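Shrink sleeve vs wraparound label on small PET bottles: which one costs you less at the sorting plant?

Packaging and Materials > Labels, Adhesives, Closures
14 replies, 783 views

ewidmer_L
Posted 14th March, 07:52

We fill a cold tea in 500 ml clear PET. Current decoration is a full-body shrink sleeve, PETG, 50 micron, no perforation. Our recycler has told us that from August the bales with more than a set share of full sleeves go down a grade. I have been asked to compare three options:

1. Keep the sleeve, add a double perforation.
2. Change to a floatable polyolefin sleeve.
3. Change to a wraparound label with hot melt at the leading and trailing edges.

The line is a Sirkard rotary, bought used. It can be converted for option 3, but the quote is not small. Has anyone made the same change and kept records?

Lorenz Widmer

gisler_a
Posted 08:30

Option 1 does very little unless the consumer tears the sleeve off. Most don't. We ran a return audit on 1,381 perforated bottles and 1,183 came back with the sleeve still on. The perforation was good and the instruction was printed in large type on the neck.

PETG is the real problem. Same density range as the bottle, so it sinks with the flake, and it softens early in the dryer and makes clumps. Perforated PETG is still PETG.

k_engelbert
Posted 09:11

Agree on PETG, disagree that perforation is useless. Many plants now have a mechanical delabeler before the optical sort. A perforated sleeve opens there much more easily than a plain one. Your audit measured consumers. The question was about the sorting plant.

gisler_a
Posted 09:26

Fair. But then the poster needs to know whether his recycler has a delabeler. Lorenz, do they?

ewidmer_L
Posted 09:40

They have one. They describe its performance on sleeves as "variable."

smadi_g
Posted 10:05

I run quality on a wash line. My order of preference, with reasons:

1. Wraparound polyolefin, partial height, glue only at the overlap and leading edge. Label comes off in the prewash or the delabeler, density under 1, floats in the sink-float tank. The near-infrared sorter gets a clear look at bare PET above and below the label. Coverage matters more than color here. A strong yellow or red is fine if there is enough bottle showing. The base is normally free on these, so the sorter has at least that and the shoulder to read. 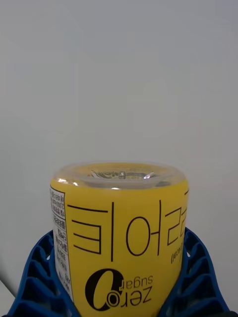
2. Floatable polyolefin sleeve, perforated. Works, costs more film, and needs a tunnel that can handle the lower shrink force. Keep the ink light. Heavy ink coverage raises density, and white backing ink is the usual offender.

3. Anything in PETG or PVC. PVC should not be discussed at all in this decade.

On glue: ask for a hot melt that releases in alkaline wash at the temperature your recycler runs. Many products marked "washable" are tested at 85 C. We wash at 70.

leckie_agnes
Posted 10:48

Two practical points on option 3 from the filling side.

First, the bottle. A wraparound needs a straight panel. If your current mold has a waist or a taper in the label area, you need a new mold, and that will cost more than the labeler conversion. Sleeves hide a lot of bad bottle geometry.

Second, cold fill and condensation. Hot melt on a wet bottle gives flagging at the trailing edge. We had 8 percent rejects in the first week and fixed it with an air knife ahead of the label station. The adhesive supplier wanted to sell us a different grade. It was not the adhesive.

k_engelbert
Posted 11:15

Third point: light. A full sleeve protects the product. Cold tea in clear PET with a partial label will fade on a lit shelf. Do a shelf test before you sign anything.

gisler_a
Posted 11:22

That depends on the tea. Oxygen does more damage than light in most of them, and the label does nothing for oxygen.

k_engelbert
Posted 11:37

I have had green tea go visibly brown at the exposed shoulder side of the cooler and stay fine behind the label. Same bottle type, same fill date.

gisler_a
Posted 11:44

Then temperature was different too. A cooler with a lamp is warmer near the lamp.

smadi_g
Posted 12:10

You can both be right. Run dark and lit samples at the same temperature and measure. It takes six weeks.

ewidmer_L
Posted 13:02

Thanks. Answers to the above: the panel is straight, 62 mm high, no waist. Product is black tea with lemon, so I expect less color shift than green, but I will run the test Ghassan describes. No air knife at present.

Has anyone used the Makis film for wraparound? Stöckli offered it at 38 micron. The Numen alternative is 35.

leckie_agnes
Posted 13:30

We use the Makis at 38. Stiff enough to cut cleanly on a worn knife. We tried going thinner with another supplier and had static trouble at the vacuum drum all winter. If your hall is humid you may not see it. Ask Stöckli for two full reels, as a sample roll won't run long enough to show anything.

smadi_g
Posted 14:18

Also send 50 labeled bottles to your recycler before you order film and ask for a delabeler trial plus a sink-float result on the printed film. Printed, with your artwork. Plain film always floats.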